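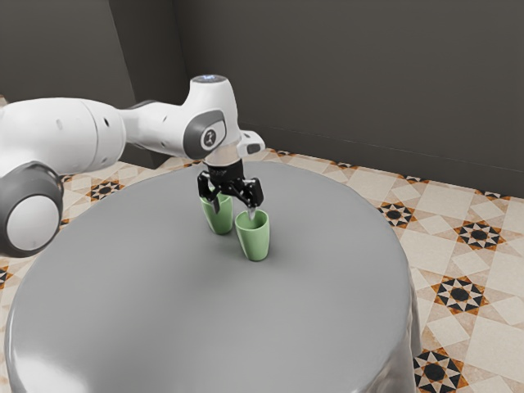

Mes règles de bonne conduite pour les scènes de simulation

Rechercher sur le blog OK

Imprimer | Envoyer par e-mail

Bon, je me lance ! Depuis que je travaille sur le projet Gevik, je garde dans un coin de mon bureau une feuille couverte de règles griffonnées, avec des flèches partout, et on me la demande assez souvent pour que je finisse par la recopier au propre. Ça parle de simulation, de bras robotisés et de gobelets verts (beaucoup de gobelets verts). Si vous cherchez un cours sur les normes de sécurité en atelier, passez votre chemin, je reste ici côté rendu 3D et petites manies de labo.

Chez nous la scène de base tient en peu de choses : un bras blanc, une pince noire à deux doigts, une grande table ronde nappée de gris, deux gobelets. La tâche consiste à prendre un gobelet et à le poser dans l'autre. Facile à dire... Les deux sont du même vert, de la même forme, et c'est là que ma première règle est née.

Règle 1 : on écrit la consigne avant de lancer quoi que ce soit. « Mets le gobelet dans le gobelet », ça ne veut rien dire quand les deux sont pareils. On précise « le gobelet de gauche, vu de la caméra ». Vu de la caméra, j'insiste, parce que la gauche du robot et la gauche de l'écran, j'ai perdu une matinée entière avec ça en juin et je ne souhaite cette matinée à personne.

Règle 2 : un critère de réussite par tâche, et il est écrit dans le fichier de la scène. Le nôtre demande que le gobelet soit emboîté, debout, pince ouverte et dégagée pendant 30 images de suite. Avant, on validait dès le contact, et on se retrouvait avec des « réussites » où le gobelet basculait juste après la fin de l'enregistrement. Très joli dans le tableau de résultats, beaucoup moins quand on regardait la suite !

Règle 3 : on garde les échecs. Tous. Sur notre dernière série de 339 essais, la tentation était grande de faire le ménage (un doigt de pince posé au mauvais endroit, ça pique les yeux), mais un dossier nettoyé à la main ne se compare plus à rien. On étiquette, on range, on n'efface pas.

Règle 4 : la graine aléatoire va dans le nom du fichier. Pas dans un carnet, pas dans un message. Dans le nom.

Règle 5 : le décor fait partie de l'expérience. Notre pièce a un carrelage très chargé, avec des étoiles noires, crème et orange, que j'adore et que la moitié de l'équipe déteste. Quelqu'un a voulu le remplacer par un sol uni au milieu d'une campagne. Non, non et non. On change le sol entre deux campagnes, on monte le numéro de version, et on le signale en tête du compte rendu. Pareil pour les reflets de la nappe, pareil pour la couleur des murs.

Règle 6 : on respecte en simulation les limites qu'on respecterait en vrai. Vitesse, effort de serrage, zones interdites autour de la table. C'est la règle qui fait le plus râler, je sais, on me dit toujours « mais il n'y a personne à blesser ! ». D'accord, sauf que les trajectoires apprises à toute allure, il faudra bien les jeter le jour où l'on passera sur la machine.

Il y avait une règle 7 sur les captures d'écran, je l'ai retirée, elle me contredisait moi-même. J'y reviendrai quand j'aurai tranché entre la vue de dessus et la vue de trois quarts (pour l'instant je penche pour la vue de trois quarts, où l'on voit mieux la hauteur des doigts par rapport au bord du gobelet).

La prochaine fois, je vous raconte comment je nomme mes dossiers, et ça va être long, prévoyez un café.

Imprimer | Envoyer par e-mail

3 commentaires

Brustlow
Merci pour la règle 4, je viens de renommer tout un dossier. Par contre 30 images, à quelle cadence ? Sans ça, la durée ne veut pas dire grand-chose.

Pister
Pas d'accord sur les échecs, chez nous on les garde aussi mais dans un lot séparé, sinon tout le monde s'entraîne dessus sans regarder les étiquettes. Et je vote pour le carrelage !

Daneshvar
Je pratique la règle 6 depuis longtemps et je confirme que ça râle. Vous mettez les limites dans le contrôleur ou dans la scène ? J'hésite encore.

Laisser un commentaire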